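The Slow Business of Choosing a Typeface

When the Curnwood bakery asked for a new sign last November, everyone involved thought it would be a quick job. Pick some nice lettering, paint it over the door, have a bun. Five months later the owners were still carrying printouts home in their coat pockets and holding them up against the kettle, and I have to say I understood them completely.

Choosing lettering for a small business is a funny thing. You look at a font on a sample sheet and it seems lovely, all swoops and confidence, and then you type your own name into it and the capital R looks like somebody falling off a ladder. The little studio at Allden, which drew the bakery's letters, keeps 974 alphabets in its drawers and on its computers, and customers are shown two of them to begin with. Only two! People grumble at first (I would have grumbled), but most find it a relief.
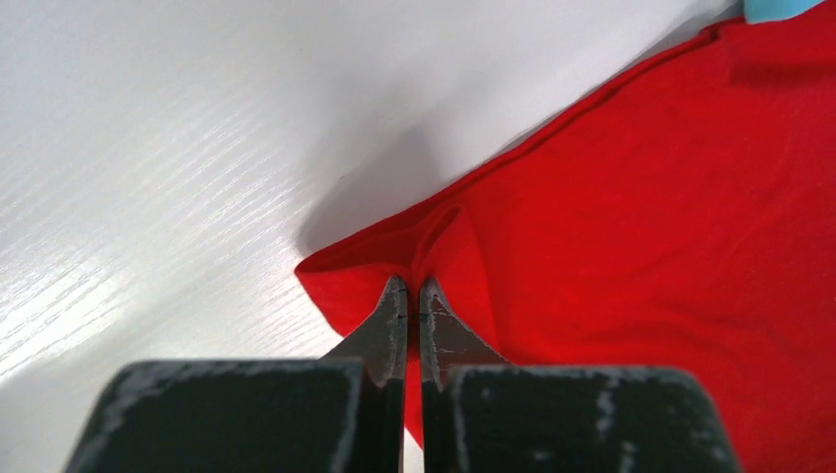
Living with the letters

The studio's advice is to print your name small, then large, then in plain black, and leave the sheets lying about the house for a fortnight. Colour comes much later. A pretty shade can flatter a weak bit of lettering, and you won't notice until the invoice goes out in grey and the whole thing looks tired.

For the bakery it came down to Novance, a tidy upright face with generous round letters, and Mahawong, which is heavier and has a sort of rolling walk to it – I was rather fond of it myself. Mahawong looked splendid across the shop window. On the paper bags, though, the middles of the letters filled up with ink and the double O in Curnwood turned into a pair of currants. So they went back to the drawing board, opened out the round letters and printed the bags again, and that was another month gone.
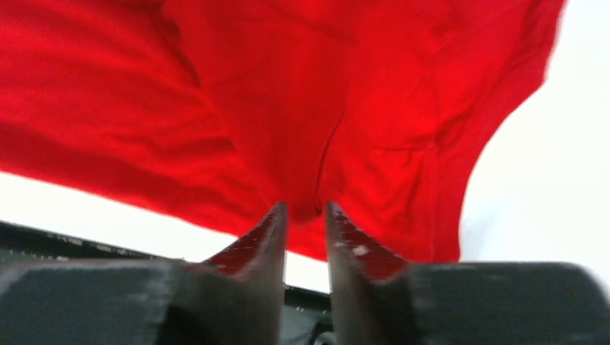
Pankaj Kashyap thinks a month is nothing, and would happily see people take longer. In his view a name over a door has to be read by someone on a bus, in the rain, who wasn't looking for it, and he'd sooner redraw one letter all winter than send out a sign that only works up close.

The bakery's sign went up in April, in the mended Mahawong, cream on dark green. The bags match, and the old sign is in the back kitchen, over the flour bins.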